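April – by Sem Leemans
14 shares · 2 comments

The robotics club at Lurstead meets until 20 minutes past six. Its project, Callosside, teaches a gripper to sort small parts. "Closing the lid is the hardest task for us," says Van Hecke, who leads the team – "the plastic is translucent, and the camera loses the edge."

They have recorded 96 tries with the hand-held gripper. 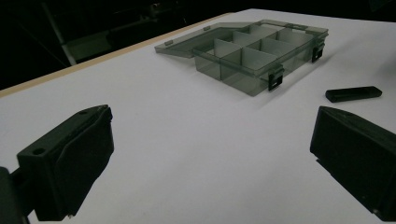 Next step: the Zerkex cup

"We want 1030 tries before we go," she says. "Then we can train again."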